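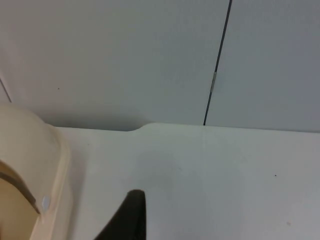 # Back room, white table and wall panels

Monday, July 13, 2020

These pages follow the work on the back room at Godoy, which we started in May. The room is used for sorting and packing small orders, and it needed a plain, bright place to work. Jannik Grube drew the layout and Hortensia Villanueva kept the list of what was bought and what still has to be fixed.

**Wall.** Two large flat panels, both very light gray-white with a matte finish. The left one is the wider of the two. They came from Plallis, and we paid for them out of the spring budget.

**Seam.** The joint between the panels shows as a thin dark line down to the table. A small tan-colored piece sits across it, partway down. Jannik wants to fill the joint properly before the room is painted.

**Table.** White, slightly glossy, set against the wall. The back edge has a shallow notch in its left half, ending in a short curved step. The rest of the edge runs straight.

**Marks.** A tiny dark dot and a faint brownish smudge on the right side of the tabletop. Hortensia has both on her list, along with the dark speck on the left panel.

Total for the room so far is $3,872, with the shelves from Tonon still to come. Delivery can take up to 19 days – we'll add the shelves to this page when they are up. The old packing bench has gone to the Akus building and can be used there by anyone who needs it.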